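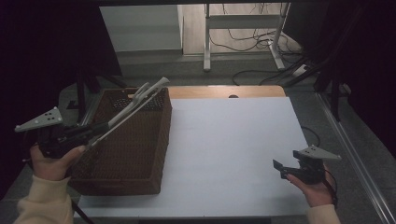
Does the Clarkton season pass in Kemeys carry over if you move to a new console?

Your cars and paint jobs carry over. The pass itself stays on the console you bought it on, so if you switch halfway through the season you lose the rewards you haven't claimed yet.

---

I've had this question a few times since Virnano put the pass up for sale in February, so I'm putting what I know in one thread. Kemeys is the rally game, in case you followed me for something else.

---

Price first. The pass costs 876 coins. The store sells coins in packs, and none of the packs is 876. The small pack is 545, so you have to buy two and you end up with 214 left over. The cheapest item in the shop right now costs more than that.

---

You can earn coins by playing too. Weekly events pay a little and the daily login pays less. I saved for the last season without spending anything and got there late, when there wasn't much time left to work through the tiers. If you only play on weekends I wouldn't plan on doing it that way.

---

What you get: 17 tiers. The free track has something on a few of them, mostly decals and horns. The paid track has something on every one. The two new cars are at tier 4 and tier 17.

---

The tier 4 car is the Cleller hatchback. It's a front-wheel-drive car for the lower class and it handles well on gravel. On snow it pushes wide in slow corners unless you soften the front. I've been running it with the brake bias moved one click back and it's fine.

---

The tier 17 car is a rear-drive coupe. I don't have it yet so I can't say much. From the replays I've watched it looks quick on tarmac and hard work everywhere else.

---

Both cars go into the regular shop next season for credits, the ones you earn from races. Virnano says so in the patch notes, near the bottom under "Garage." So you aren't locked out if you skip the pass. You just wait.

---

The Clarkton stages are free for everyone. I've seen posts saying they're part of the pass and that's wrong. Update the game and they show up under Rally, after the coast stages.

---

They're good stages, too. The long one goes down through the quarry and comes back along the river road, with about 2 miles of broken tarmac before the finish. Pick your tires for the gravel and put up with the end. I tried it the other way and lost more time in the quarry than I gained on the road.

---

Now the console thing. Link your Virnano account on the old console first, then log in with the same account on the new one. Your garage takes a few minutes to show up. Mine was empty at first and I had to restart the game.

---

Before you switch, claim every tier you've already reached. Claimed items move with you. Unclaimed ones don't. The button is small and sits at the top right of the season page.

---

Coins don't move either. Spend them on the old console or leave them there. Credits move fine.

---

Someone asked about PC. It works the same way as a console for this, so the pass stays put and the garage comes along. Custom control setups have to be done again, and wheel settings as well. Write yours down before you start.

---

If you play most evenings and you want the Cleller now, the pass is okay at that price. If you mainly want the stages, you already have them.

---

Edit: a reply asked whether the tiers you paid to skip count as reached. They do, but you still have to press claim on each one.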